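## Setting up the pick task

I wrote this for the new kids in the Madbridge robotics club, so shout if a step makes no sense!

1. Clear the grey table, then put the white tray and the wooden board back on the right.
2. Lay the shortbread box flat, on a diagonal. I like it well away from the fingers, so there's room to come down on it.
3. Open the gripper all the way and check the wrist camera view. 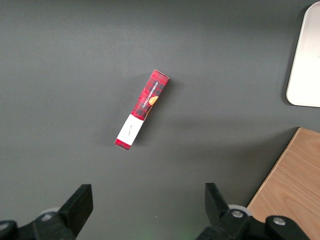 4. Load program 14 and set the speed to 40 (Nayara Vasconcelos runs hers at 16 while she's learning a new move, and that's fine too).
5. Type a run name into the log. We're up to 1271, so please don't start again from one!

**Note:** If your view has drifted, nudge the box, not the camera. Rosine Baudry spent a whole August lining that camera up and she'll know.

**Caution:** Keep your hands off the table once you've pressed start. The stop button goes to your partner, never to the person typing.

6. Take a second look at the view before you start. You want the box above the gap between the fingers, like so. 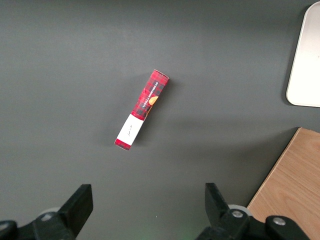 *Fingers spread, box on the diagonal, tray and board at the right.*

7. Press start and call out "moving" so the next bench hears you.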